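Good Practice for Recording Tabletop Tasks with Hand-Held Grippers

This page covers how to set up, record and check a session of two-handed tabletop work. It applies to the shared bench at Merrick and to any site sending recordings to the Randuvico project.

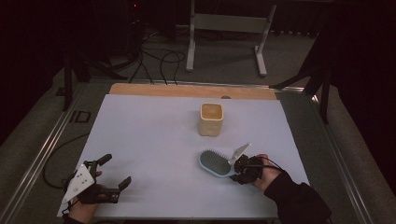 Read the whole page before your first session. After that, the section on preparing the table is the one to keep open while you work. Most rejected recordings fail on something that could have been fixed before the first take.

What you need

A pair of hand-held grippers with their marker plates fitted
The head camera, charged
The board for the tabletop
Two household items from the session list
The session sheet, on paper or on the bench laptop
A soft dry cloth

Prepare the table

Lay the board flat and press down on each corner. If it rocks, lift it and clear whatever is underneath. A board that shifts during a take makes the whole take unusable, and the checking software does not always catch it.

Wipe the board. Dust and fingerprints show up more than you would expect on a pale surface under a strong light.

Put out only the items listed for the task. Pens, phones, tape and coffee go on the side shelf. Leave at least a hand's width of clear board around anything that stands upright, such as a cup, so that either gripper can reach it without bumping something else.

Set the lights before you place the items, then leave them alone until the session ends. Light should fall mainly on the board. Soft shadows are fine. If a shadow has a hard edge, move the lamp back or turn it down one step.

Stands and tripods may stand near the table, but their feet must be clear of the place where the operator stands. Check that each leg lock is tight.

Cables

Cables cause more trouble than any other part of the setup. The rules are short.

Run gripper cables over the side of the table, away from the items. Leave enough slack that you can reach the far edge of the board with either hand without feeling a pull. Test this with your arms fully out.

Floor cables may lie in loose loops behind the table. They may not cross the operator's standing area or the path to the door. If a cable has to cross a path, use a floor cover.

Never unplug a gripper by pulling on the cable.

Check the grippers

1. Open and close each gripper 10 times. The jaws should move evenly and meet at the tips.

2. Look at the marker plates. They must be clean, firmly attached and free of bent corners. Do not touch up a worn pattern with a pen - replace the plate.

3. Fasten the hand strap if your model has one. It should be snug without leaving a mark on the skin.

4. Push long sleeves back from the jaws and linkages, or wear sleeves that fit closely at the wrist. Take off rings, watches and bracelets.

5. Hold both grippers over the board and look at the preview. Both plates should be in view in your normal working position. If one drops out, step back a little or tilt the camera down.

Record a take

Start with both grippers open and still, over the near part of the board. Wait for the tone. Count to two in your head and begin.

Move at the speed you would use at home. Slow, careful motion looks safe but it gives us data that does not match how people handle things.

Pick up long items such as brushes and spoons by the handle unless the sheet tells you otherwise. Close the jaws until the item is held, then stop squeezing. If you are working with one hand, keep the other gripper open and to the side. It should stay in view, but it should not hover over the item you are using.

Do not reach in with bare fingers to fix something that has tipped over. Fix it with a gripper if you can, and keep recording. A recovery is useful. If you can't, end the take and mark it "stopped" on the sheet.

Put everything down before you end the take. Open both grippers, hold still for a moment and press the pedal.

Breaks

Take a break of at least five minutes after every 8 takes, even if you feel fine. Grip fatigue builds slowly and shows in the recordings before you notice it. Set the grippers down on the shelf during breaks, jaws open.

Stop right away if you have pain or tingling in your hand or wrist. Note it on the sheet and tell the session lead.

Check and upload

Watch the first and last take of each block at full speed. You are looking for plates that leave the view, blurred motion and items that went missing between takes. Then open the folder in Zillora and run the Gokar check. It flags dropped frames and gaps in tracking.

A yellow flag means look again. A red flag means the take stays out of the set. Do not trim a red take to get it through.

In the review that ended in November we went through 3,598 takes and kept 2,337. Loose marker plates and snagged cables were the two most common reasons for rejection, so please do those checks every time.

Rename nothing. The file names are set by the recorder, and the session sheet is matched to them on upload. Keep the paper sheet until the upload shows as complete.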